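# Review: the Okeline hand-held gripper kit, tried at the Vollthorpe open day 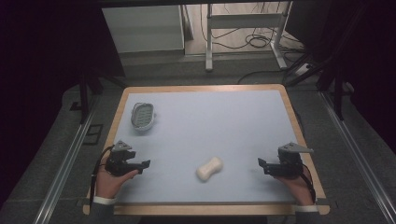 *The sponge and basket station, with a gripper on either side of the sponge.*

Vollthorpe opens its workshop to visitors one Thursday every March. I went this year mainly to try the Okeline kit, a pair of grippers you hold in your hands and use to show a robot how a job is done. I run a small packing shop and have been looking at this kind of thing for a while. The kit costs $4000 for the pair, with the table mount extra, and I wanted some time with it before spending that.

Visitors were let in at 10 in groups, and each person got 24 minutes at a table. You could book a second slot in the afternoon if any were left. I did both.

## The task

My station was the plain one: pick up a peanut-shaped sponge and put it in a small oval basket at the far left corner of the table. The surface is pale blue with a light wood border, and there is a lot of bare space between the two things, so you have to carry the sponge a fair way. The other stations had towels to fold and jars to open. Those had longer lines, and I was happy to skip them.

You hold one gripper in each hand with the jaws pointing in. Squeezing closes the jaws and letting go opens them. The staff member at my table gave a two-minute talk and then left me to it, which I liked.

## How it handles

Weight is fine for the first ten minutes. After that I felt it in the wrists, more on the left than the right. The kit I used had a cable running back from each gripper past the wrist. When I reached for the basket with my left hand, the cable pulled a little. I got used to it, but anyone planning to do this for a full shift should try a long reach first.

The squeeze is light and even. A soft sponge is forgiving, so I asked for something harder and was given an egg cup from the next table. I dropped it twice. The jaws are smooth on the inside and hard things slide unless you grab them low down. Okeline sells rubber pads for this. They should be in the box.

Each gripper has a gray triangular plate on top. I bumped the two plates together several times when I brought my hands close over the sponge. Going in with one hand and keeping the other back solved it, and by the second slot I was doing that without thinking.

My first session gave 40 good runs. The bad ones were mostly me starting to move before the beep.

## The software

The program that comes with the kit is called Ambrose. It starts and stops each run, shows a short replay, and asks you to keep or delete it. The buttons are big and the replay loads fast. I couldn't find a way to go back and delete an earlier run once I had started a new one, and the person at the desk wasn't sure either.

In the afternoon they ran a robot arm on a model trained from 263 runs of the sponge task, collected by staff the week before. It put the sponge in the basket on most tries. When someone turned the basket sideways it missed and set the sponge down on the table.

## Compared with the Stutlow set

I used the Stutlow set at a trade show last fall. It is lighter and has no cables, but the battery ran down while I was holding it and the jaws felt loose. Between the two I would take the Okeline for work at a table and the Stutlow if I had to walk around.

## Worth the money?

For my shop, one pair would be enough to find out if our simplest packing job can be taught this way. I'd buy the rubber pads with it and plan on short turns, two people swapping. Four stars out of five. The missing star is for the pads and for the delete problem in Ambrose.

As for the open day, parking is behind the building and fills up before 10. Coffee was free. Book the afternoon slot when you arrive.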